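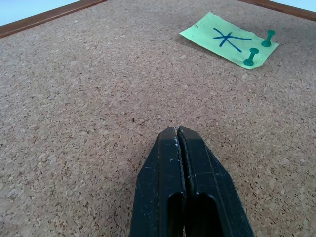
The reviewer at Altora thinks the wrist view alone can't tell us how deep a pin sits, and asks why we score insertion from it at all. Fair point. We score depth by pulling the pin with the force gauge after each episode; the wrist view only feeds the policy.

Thursday, February 27, 2025

Pin task, cork board, green paper. Policy is the Strand checkpoint at step 2101, no fine-tuning on this board. Fingers closed at the start pose, tips toward the paper, same as in the Remcombe runs.

Ran 49 episodes. 27 counted as success (pin through the paper and holding at the gauge threshold). Most failures were lateral: the pin entered the cork past the edge of the paper. In 2 the gripper closed on nothing and the policy carried on with the press anyway.

Light green paper and green pins are a poor pairing for the detector. Confidence on the pin heads drops when they overlap the paper and recovers over bare cork. The blue marker star holds up much better, so the target estimate now uses the star center and ignores the paper outline.

Finger tips have white specks on them again. Wiped between blocks – no change in grasp rate that I can separate from noise.

Open: rerun with the Prisari pads, same seeds. Log gauge values per episode, not only pass/fail. Reply to Altora once the depth numbers are in the table.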